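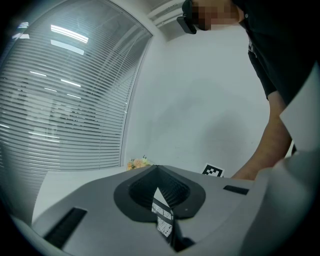
4. Preparar a caixa térmica para o dia de vacinação

Esta parte do guia é a que mais me perguntam por mensagem, então reescrevi tudo com calma (a versão antiga, de fevereiro, pode ir para o lixo!). Eu uso a caixa Zarkari com o termômetro Endevton, mas os passos servem para qualquer caixa rígida com tampa que vede bem.

1. Na véspera, confira se as bobinas de gelo estão bem congeladas. Eu deixo 16 no freezer, sempre na vertical.

2. De manhã, tire as bobinas e espere a ambientação em cima da bancada. Balance uma delas perto do ouvido: se ouvir água mexendo lá dentro, está no ponto. Dá preguiça de esperar, eu sei, mas bobina recém-saída do freezer pode congelar a vacina, e aí perdeu.

3. Forre o fundo e as quatro laterais da caixa com as bobinas, sem deixar vãos.

4. Ponha o sensor do termômetro bem no centro, feche a tampa e aguarde. Só continue quando o visor marcar pelo menos 2 graus e ficar estável.

5. Coloque as vacinas no meio, dentro do recipiente plástico, e cubra com mais bobinas.

6. Anote hora e temperatura na ficha Drirketti que vai presa na tampa. Eu escrevo a lápis mesmo, caneta borra com a umidade.

Cuidado: se o visor passar de 8 graus ou cair abaixo de 2, não jogue nada fora e não aplique nada. Separe os frascos, identifique, mantenha tudo refrigerado e avise a coordenação.

Nota: o alarme do Endevton vem desligado de fábrica. Segure o botão lateral até ouvir dois bipes. Levei uma campanha inteira para descobrir isso...

Nota: no posto Khoury abrimos a caixa o mínimo possível e deixamos outra, menor, na mesa de aplicação. Numa campanha de 1000 doses faz uma diferença enorme!

7. No fim do dia, seque a caixa por dentro com pano limpo e guarde com a tampa entreaberta. As bobinas voltam para o freezer antes das 18 horas.

Revisado na terça-feira, 12 de outubro. A limpeza mensal da caixa está na seção 5.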